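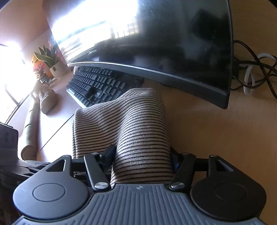 A striped knit on the desk, up against the monitor.

Knitwear week at the Kellby exchange

The spring clothing exchange opens at the Kellby building on Tuesday at 9 a.m., and this time the first two days are for knits only. Sweaters, cardigans, scarves, hats, blankets and knitted baby things can all come in. Coats, denim and shoes wait for the second half of the month.

Last fall the exchange took in 468 pieces of knitwear, and 92 of them went straight to the rag bin. Most of those had moth holes or had been washed hot and shrunk into felt. A smaller number were fine when they were packed and then sat in a damp garage in a plastic bag all summer. Please open the bag and smell it before you drive over.

How to get things ready

Wash everything, including pieces you only wore once. Cool water and a small amount of mild detergent are enough for nearly all knits. Don't wring them. Roll the piece up in a dry towel, press down on the roll, then unroll it and lay the knit flat on a second towel. A thick one can take two days to dry and should be turned over once.

Check the underarms, the cuffs and the bottom hem in good light. A desk by a window works well. Small pills are no problem, and a fabric comb will take most of them off in a few minutes. Loose threads on the inside should be left long. If you trim them close, the seam can open up the next time somebody pulls the sweater over their head.

Stripes are worth a second look. Thin stripes hide a dropped stitch very well when the knit is lying in a heap, and you only find it once the piece is spread out and the lines have a kink in them. Stretch the fabric gently sideways between your hands and follow a few stripes across. If one of them jumps up or down, look there for a snag. A snag can usually be eased back through to the inside with a blunt needle. Mark a real hole with a safety pin and put the piece in the mending pile.

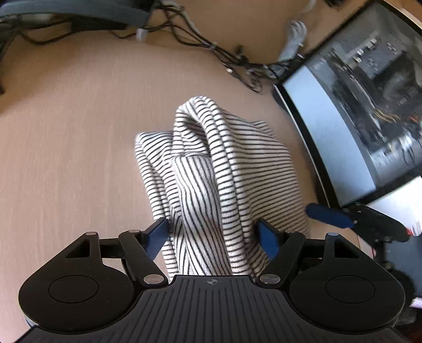

Striped cloth in long folds on the tabletop. Flatten it all the way out before you check it.

Folding and bagging

Fold knits, please, and leave the hangers at home – shoulders stretch fast, and the heavier pieces come in with points on them. Lay the sweater face down, bring each side in toward the middle, fold the sleeves down along the back, and then fold the whole thing in thirds from the bottom. Scarves can be rolled. Very small items do best in a clear bag with the size written on it.

Paper grocery bags are better than plastic. Write "knits" on the outside along with the general size range, and fold the top over. There is no need to sort by color. The tables are set up by size, and anything without a label gets measured across the chest when it comes in.

Mending pile

The Sallwood sewing room will take pinned pieces again this year. It returned 122 mended items in time for the last exchange, including several blankets that needed whole new edges. Matching yarn is always short, so if you still have the leftover ball from something you knitted yourself, put it in the bag with the piece. Tan, cream, gray and black are the colors most often needed. Buttons are welcome too, in sets of four or more.

Drop-off and points

Drop-off is at the side door on Tejada Street, from 9 a.m. until 6 p.m. Parking is limited to 20 minutes on that side, and the ramp has to stay clear. You get one point per accepted piece and two for a blanket. Points from last fall are still good. Members who have lost their card can give their phone number at the desk.

Praltorent is lending the folding tables and the rolling racks, and the racks will stay folded up until the coats come in. The exchange hopes to pass 2,000 pieces of all kinds by the end of the season. Unclaimed knits go on to the winter clothing closet in October.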